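Notes from the Open Day at Kendero
Handout for the Robots at Home unit, week 6

Most of you couldn't get out to Kendero in March, and the ones who did kept asking me afterward for something written down, so I've typed up my notes. They're in the order things happened, more or less. I've left my own grumbling in. If you came along and remember it differently, tell me and I'll fix it before the next group gets this.

1. Getting there and what we were shown

There were 19 of us, which was more than Mārtiņš Stankevičius had planned for, and the morning started with him hunting for chairs. He gave a short talk (very short, bless him) on what the company does. The product is called Zindo, and it's meant to handle cloth: folding it, moving it, putting it away. The arm itself was in another building and we only saw it at the end of the day. What we spent the morning on was the teaching side, where a person does the chore with grippers in their own two hands and the recordings get used to train the robot.

I'll be straight with you, I had expected a lab bench. What they use is a bed with a green sheet on it, in a room with plenty of other stuff in it, and I liked that a lot. Real bedrooms have boxes and toys in them! A robot that can only fold on an empty white table is no use to my mother.
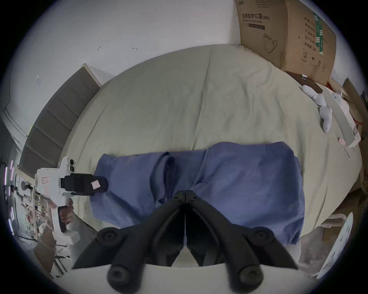 Gripper just over the folded blue cloth, with a second one coming in from the left.

Bo-ram Myung ran the demonstration. She talked the whole way through it, which is harder than you'd think when both your hands are busy, and she answered anything we threw at her. Somebody asked how long it takes to get good. She said three afternoons before she stopped feeling clumsy, and longer before her recordings were worth keeping.

2. Why cloth is hard

We did some of this in week 4, so I'll go quickly. A mug is the same mug wherever you put it down. Pick up a towel and you've got a different shape in your hand from the one that was lying there, and a different one again when you let go. There are far too many possible shapes to list. You can't hand the robot a drawing of "the towel" and have it match what the camera sees.

Bo-ram put it in terms of where you grab. With a rigid thing, a lot of grips will do. With cloth, the place you pinch decides what the rest of it does, and an inch to one side can give you a completely different fold. She also said beginners nearly always take too much fabric. They go in deep because they're afraid of dropping it, and then they've got four layers when they wanted one.

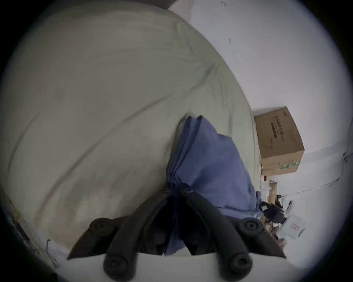 Pinch depth is the thing I most want you to take away from the visit, and it's going to come up again when we read the Modise report. Think about what one pinch has to do: hold on, hold on to the right number of layers, and leave the rest of the cloth free to move. Look at how the folds fan upward from the fingertips and split into two peaks at the far end, all from one grip down near the bottom. The cloth out to the right is lying much wider and flatter. So if you were writing rules for this (don't, but if you were), you'd need one rule for the bunched part and another for the flat part, plus something to tell you where one stops and the other begins. That's pretty much why people gave up on rules and went over to recordings.

Aušra Vītola asked the question I was hoping for: how does the robot know how many layers it has? Bo-ram's answer was that mostly it doesn't. It has seen a lot of pinches that looked a certain way, and it does what the person did next. Whether you find that satisfying is a good topic for your short paper.

3. Two hands

After the coffee break we talked about using both grippers together. Up to then I'd been thinking of the second hand as a helper, the way you steady a jar with one hand and turn the lid with the other. Cloth isn't like that. Both hands are doing the job, and each one changes what the other can do. If you pull on the left, the right had better know about it.

Aivar Grīnberga, who handles the recordings, explained that the timing between the hands matters a great deal to him. When the two records don't line up, even by a little,

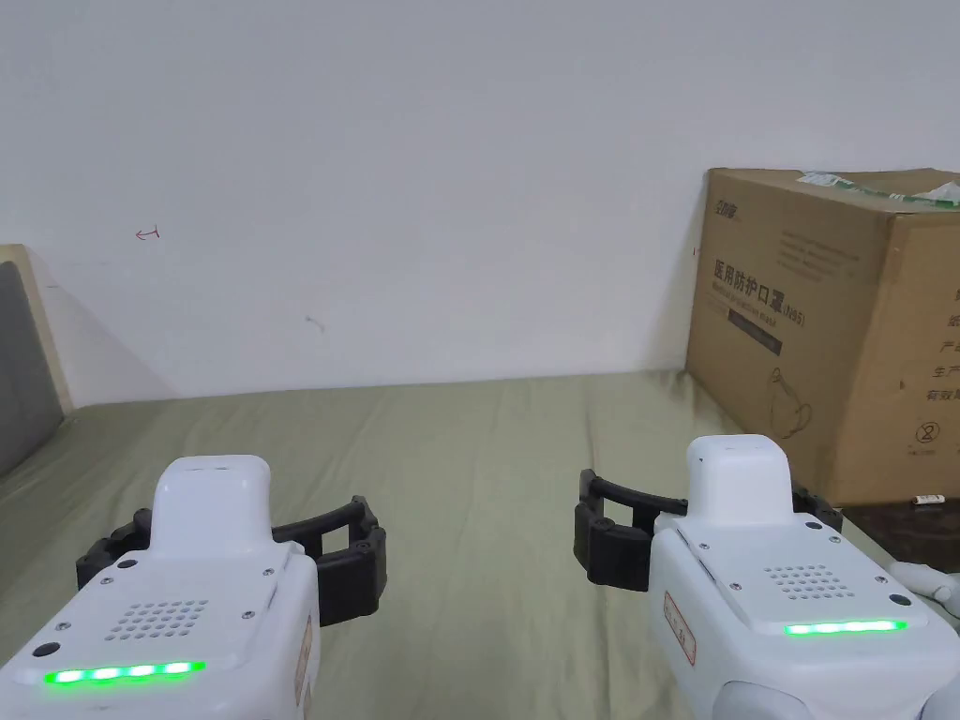
the robot learns to tug before the other side has a hold on anything, and you get a very confident machine throwing a towel off a bed. He has thrown out whole mornings of work over this. The batch he was working through when we came had 1,110 recordings in it, and 226 of those were set aside for a second look. He didn't seem upset about it. I would have been!

He also gave us his list of things that spoil a recording, and I've put it down as I heard it:

Starting with your hands already on the cloth, so there's no approach to learn from.
Stopping to think in the middle. The robot learns the pause too.
Fixing a bad fold by smoothing it with your wrist, which the robot doesn't have.
Talking to visitors. (He looked at Bo-ram when he said that one.)

Uldis Butkienė wanted to know about the second item, and whether a pause is always bad. People do pause when something has gone wrong, and you'd want a robot to slow down there as well. Aivar agreed, and said they now mark those pauses by hand and don't just cut them. I thought that was the best exchange of the day, and I'd love to see one of you take it up.

4. The view from the gripper

A camera on the gripper gets very close to the work, and the lens is wide, so straight things come out bent. New people find this maddening. Bo-ram's advice was to stop trying to straighten it in your head. Find the fingers first, then find the nearest edge of the cloth, and leave the furniture for last. I tried it on the bus home with my notes in my lap and she's right, it goes much faster.

The other thing about a camera in that spot is that it goes wherever the hand goes. You get a great look at the pinch and not much guarantee about anything else. When you do the reading, keep a list of the questions you could answer from the gripper's view alone and the ones where you'd want a second camera higher up.
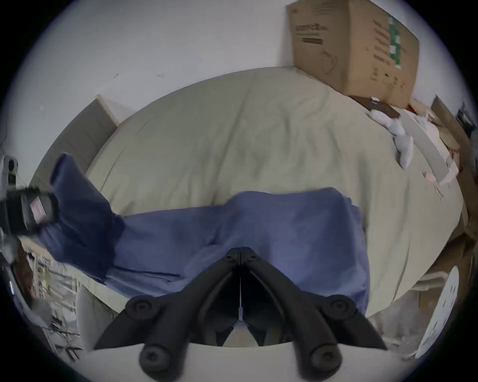 5. For next time

Read the first half of the Modise report and skip the appendix. Then take a towel at home, fold it in half twice, and write down every place you pinched it and how many layers you had. Do it again using only a thumb and one finger on each hand. Half a page is plenty, and please bring it on paper.

If anyone wants to go to the Hadeo demonstration later in the term, put your name on the sheet by my door. They start at 9:30 and there's one bus.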